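Reading time: 6 min
December – by the Palamarchuk play and household group

We use cookies to remember your reading preferences. Accept / Manage

4. Where the toy food goes

4.1 The counter as a shared surface

Section 3 dealt with toy food in the places built for it: the play kitchen, the toy chest, the lidded bin with a cheerful label that no member of the household has obeyed in months. We now turn to the place where toy food is most often found during the day, the real kitchen counter. The diary entries collected for the Barkatus study contain 1,526 mentions of play food, and almost all of the longer ones concern a surface on which an adult was planning to do something else.

The literature on domestic clutter tends to treat the counter as a territory with a rightful owner, usually the person holding the knife. Our households did not describe it that way. They described a kind of lease. Real food had the counter before meals, toy food had it between meals, and the handover was negotiated with varying degrees of dignity. One parent wrote that she had been refused the use of her own chopping board on the grounds that it was "for the soup," the soup being a plastic carrot and a sock.

We asked the households in the second round (20 of them) to keep a diary for 8 weeks. They were to write down what toy food was on the counter, what it was standing on or in, and what real equipment had been borrowed for the purpose. We gave no definition of "borrowed." This was an oversight, and it produced our best material. Several diarists used the word for anything a child had touched. Others kept it for objects that had to be asked for back.

4.2 Real plates, pretend fruit

The strongest pattern in the diaries is that the food may be pretend but the dishes had better not be. Children who owned complete sets of play crockery passed over them in favor of the family plates. The play plate, we were told by several children through their parents, is too small, or is "for babies," or belongs to a bear. The family plate has weight. It makes a proper noise when it is set down, and it causes an adult to look up, a feature the makers of play plates have not managed to match.

Fruit went on plates far more readily than vegetables did. Strawberries and lemons were served; carrots and onions were cooked, which in practice meant being moved from one container to another and back. Eggplant had an uneasy status. Many children were unsure what it was, and a few of the adults did not seem much better placed. It was put on plates with the fruit, left in pans, offered to pets, and in one household used for a full afternoon as a telephone.

There is a modest theoretical point in this. The early version of our coding scheme, which we called Dikix after a child's word for anything red, sorted play food by the category an adult would give it. It performed poorly. Strawberries kept company with eggplants and lemons all through the diaries, and the only reliable predictor of what would be served together was what had been in the child's two hands on the walk over. We rewrote the scheme to code by arrangement, with the plate as the basic unit. Agreement between coders improved, as did relations between coders.

4.3 The problem of the board

Cutting boards deserve a paragraph of their own, and the diarists gave them a good many. A board is flat, portable, and clearly important, and adults become animated when it is moved. It also tends to be out. Boards that live in a drawer appear hardly at all in the diaries; boards that live on the counter appear constantly. We suspect this accounts for most of what has been written elsewhere about children's "interest in food preparation," a phrase that may in many cases mean an interest in whatever can be reached.

Boards with a juice groove were especially well liked. The groove was used as a road, as a moat, and as a parking area for beads. Its effect on the handling of juice was not recorded by any participant. Diarists also noted that a board is seldom put back square to the counter once it has been used for play, and that adults, after correcting this for a few days, stop.

Figure 2 shows a counter of the mixed kind discussed in this section.
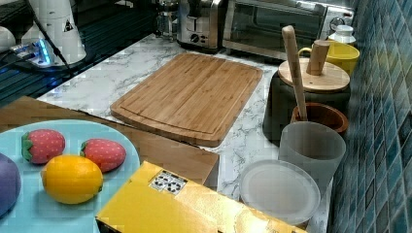
Figure 2. Toy fruit on a plate beside a bamboo cutting board, with kitchen containers on the right.

Mixed counters of this sort made up the bulk of the diary entries, and we coded them as a single arrangement even where the adult insisted that there were two. The insistence is interesting in itself. Adults drew a line between "the cooking end" and "the playing end" of a counter with great confidence, then placed that line somewhere different in the next entry. Asked about it in the closing interviews, they said the line moved because dinner moved. The children, asked the same thing, had not been told about the line.

Containers formed the quiet part of the counter. Canisters, mugs, and lidded cups were generally pushed back toward a wall and were borrowed less often than plates or boards – lids being the exception. A lid is a plate of the right size that happens to be attached to something, and it does not stay attached for long. Wooden spoons were also borrowed freely, in most homes without any request being made, and were returned to a place near the one they had come from. We coded this as "returned." One reviewer of an earlier draft felt we were being generous, and we have decided to go on being generous.

4.4 Clearing away

Our original plan was to measure how long it took for the toy food to leave the counter. We gave this up during the pilot, when it became plain that in a number of homes it did not leave. It migrated. A lemon would begin the morning on a plate, spend lunch on a windowsill, and be back on the counter by 4 p.m. with no adult able to say who had carried it. In the Pesteo households, where kitchens are smaller and the counter has to serve for homework as well, the toy food was swept to one side with a forearm and allowed to stay there, under what one father called "an understanding."

Adults reported three main ways of clearing. The first was the basket, which was quick and made nobody happy. The second was absorption, in which the toy food was simply worked around until bedtime, and this was by far the most common. The third was to serve it. A parent would accept the plate, pretend to eat what was on it, give a short and favorable opinion, and hand back the plate empty, after which the child would usually put the food away or at least drop it somewhere lower down. Households using this method described it as slow. They also kept using it.

We make no recommendation about which of these a household should adopt. Two of the present authors have toy food on their own counters at the time of writing and cannot claim distance from the subject. For the analysis in Section 5, all three methods are treated as clearing, and the windowsill is treated as part of the counter.

Get new sections by email as they are posted. Sign up for the newsletter. You can unsubscribe at any time.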